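Arkgate Shared Workroom - Members Meeting, minutes
9/20/20

Started late, waiting on the key. Quorum ok. Minutes from July read and passed, one fix: the shelving quote was from Lema, not Elta.

1. Money
Balance 488 after the Bamuvlow invoice. Dues still owed by 7 members, reminders to go out again this week. Question from the floor on whether the late fee applies to people who paused over the summer. Agreed no, if they told us in writing. If they just stopped coming, yes.

2. Floor
Concrete sweeping not getting done on the window side. Rota is on the door, people are signing and not sweeping. Black tape lines stay where they are - several people asked. Do not peel up corners and do not park carts over them. Spare roll is in the drawer under the sink, put it back after.

3. The wood table
Longest item. Long-running complaint about small stuff left on the butcher-block top. Points raised:
- lids end up away from whatever they belong to
- plant pot gets moved onto the table for light and then stays
- bins and trays put down anywhere, then everyone else works around them
- top hasn't been oiled since before July

One member felt the table is fine and we spend too long on it every meeting. Noted. Others said they'd had to clear it three times in one week before starting. Some back and forth on whether "clear" means bare or just tidy. Settled on tidy: trays and bins allowed, loose bits not. 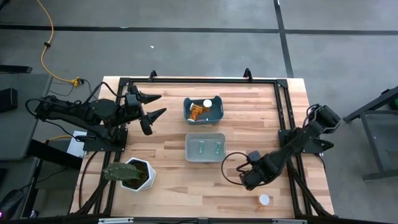
Wood table: blue tray, gray bin, cactus, loose white lid near the front rail.

Agreed:
a) Blue tray is for small containers. Pill bottles go in there with the cap, same as anything else with a cap.
b) Gray bin for small odds and ends only. If it doesnt fit lying flat it goes on the shelf.
c) Round lids: find the match or put in the lid jar. Lid jar to be emptied at the end of each month, no appeals.
d) Cactus. Vote taken, cactus stays in the room but gets a home on the windowsill. White pot needs a saucer. Water sparingly, one person only, name on the rota. It has been watered by four different people and this has to stop.
e) Oiling - two thin coats, wipe off the extra after each. Table out of use overnight. Date to be set by message.

Someone asked about medicine containers in general. Empties for sorting small parts are fine, peel the label off first. Anything with pills in it goes home with you. No exceptions, we have kids in on open days.

4. Shelving
Elta quote came in at 46 per bracket set, Lema lower but slower delivery. Discussion on wether we need all the sets at once. Decided to hold til next month and measure the back wall properly first, last measurement left out the pipe.

5. Open day
Max 100 people through the door over the day, same as before. Need signs, need someone on the coffee, need the side gate unlocked. Table to be cleared fully the night before, tray and bin incl. Cactus out of reach of small hands.

6. AOB
- Tap still dripping. Washer bought, not fitted.
- Lost: one gray scarf. Found: two umbrellas, a tin of screws.
- Request for a second lamp at the far end. Ok if under budget, come back with a price.
- Radio volume. Please.

Next meeting same time, bring your own chair cushion if you want one. Closed.

Comments (4)

bench_left: is the lid jar the glass one or the old coffee tin? both have lids in

tealmug: Glass one. Coffee tin is washers

papercut: I'll take the watering if no one else has put down for it. Got a saucer at home that should do

northdoor: item 3 again lol. can we do shelving first next time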